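## 4 Surfaces, Fittings, and Clearances

A work cell is usually drawn as a plan, with each item reduced to an outline. The outline is enough for floor loading and aisle width. It says little about the parts that stand out from a housing: connectors, cables, brackets, and screw heads. These parts set the true working envelope, and they are the parts most often left off the drawing.

This chapter treats clearance as a property of the fitted assembly. Section 4.1 defines the bare envelope and the dressed envelope. Section 4.2 covers connectors and the bend radius of cables. Section 4.3 applies both to the Melmont layout introduced in Chapter 2.

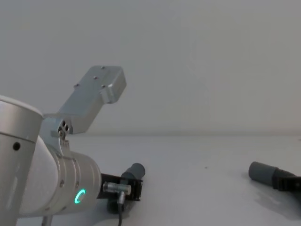 **Figure 4.1** Silver arm with bracket, green ring light, and connector. A thin black cable runs down from the connector.

The dressed envelope is measured with every plug seated and every cable in its normal run. In the Melmont layout, the bare envelope was entered first, and the allowance for fittings was added as a separate line. Keep the two values apart in all worksheets. A change of connector then alters one entry only.

Before starting Section 4.1, review the symbols for reach and offset in Chapter 2. All lengths are in millimeters unless a table states otherwise.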